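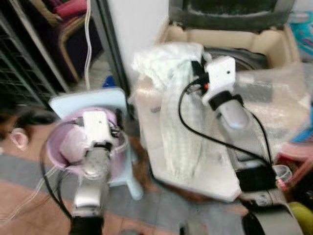 *Pink basin, main room, Drovcombe*

Hello Gertraud, and sorry this is a week behind. You asked for something short on how the Firnden toy and clothes library is getting on, so I'll tell you where the grant has gone and what's still bothering me.

## Lending

We now have 440 families signed up, up from 335 in October, and I'm really pleased with that! Most of the new ones came through the Hjaltested branch, which opens at teatime and catches people on the way home (I was against those hours, and I was wrong). Total loans stand at 2555. Jigsaws and ride-ons go out fastest. Baby clothes are slower than we'd hoped – people take them gladly but forget they can bring them back and swap up a size. 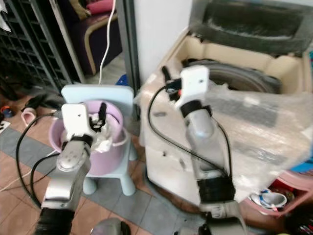
So we've started putting a swap date on a tag inside each clothes bag, and returns have picked up a bit. I'd like one more quarter before I promise you anything on that.

## Money

The van hire came in at £400, a fair bit over what I'd put down, and I've taken the difference out of printing. The shelving from Stuvari is paid for and up at both branches. I haven't touched the training money yet, and I'd like to ask whether we can carry it over.

## What people tell us

We left a comments book by the door at Drovcombe. Parking comes up a lot, and so does the booking page, which still logs people out halfway through – I've chased it twice and will again. The late fee gets the longest entries by far.

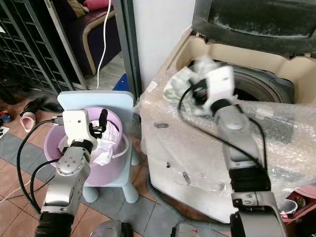
Fabian Hubmann wrote that he'd rather pay a small yearly sum and have no late fees at all, as the fees had put him off borrowing for weeks after one missed return.

I've a lot of sympathy with that, and I'd like to try it at Hjaltested first, if you're happy for us to lose the fee income there for a few months. Could you let me know before I order the new membership cards?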